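The repair desk at Seyoum opens at nine on Saturday, and by a quarter past there is usually a line out to the bike rack. People bring in desktop computers under one arm, in shopping carts, and once in a baby stroller. The owner has run the shop for more than 36 years, first as a typewriter business and then, when the typewriters stopped coming in, as a place to get an old computer working again.

"I never planned on computers," she says. "A customer left one on the counter and asked if I could look at it. I told her I fixed typewriters. She said it had keys, didn't it?"

The shop is on the lower end of Troltska, between a shoe store and a bakery. The rent has gone up twice. She considered moving to a unit by the highway but decided against it when she learned there was no bus. Many of her customers don't drive, and a desktop computer is heavy.

Most of what comes in is office equipment that a company has sold off after a few years. She likes these machines. They open without tools, the parts are easy to find, and they were built to be serviced by someone in a hurry.

"People think old means worn out," she says. "A lot of these sat under a desk and did email. The fan is full of dust and the drive is slow. You clean the one and change the other, and it's fine for a student or for somebody who does their taxes on it."

She charges a flat fee of 100 for a cleanup and a new drive, parts included, and has kept it there for two years. She admits the numbers are tight. Printers she won't touch anymore – "they cost me more sleep than money" – and she sends laptop screens to Namis, across the river, where they have the right bench for it.

The typewriters haven't gone completely. A shelf behind the register holds a few that were never picked up, and she still changes ribbons for a couple of regulars. She finds the work restful. A typewriter either prints the letter or it doesn't, and the reason is usually in plain sight.

Asked what has changed most, she talks about the customers before the machines. They used to drop something off and leave. Now a good number want to stay and watch, and some want to do the work themselves while she stands next to them. She started an evening class for them in August. It's called Wosari, after the street where she grew up, and it covers how to open a case, where the dust collects, and how to back up files before anything else gets touched.

"The backup is the whole first evening," she says. "They complain about it. They want the screwdriver. But I have had grown men cry at my counter over wedding pictures, so they get the backup first."

Inside desktop computers:

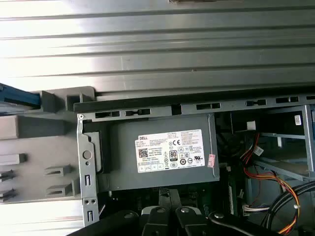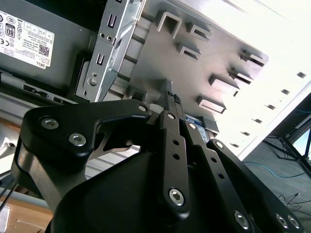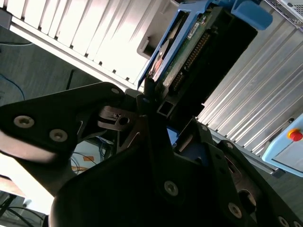

Is an old desktop worth fixing if it has become very slow?

"Usually it is, if it turns on and doesn't smell burned. Bring it in with the power cord and write down your password. I'll look at the drive and the memory first, and if the repair would cost more than the computer is worth, I'll tell you before I start."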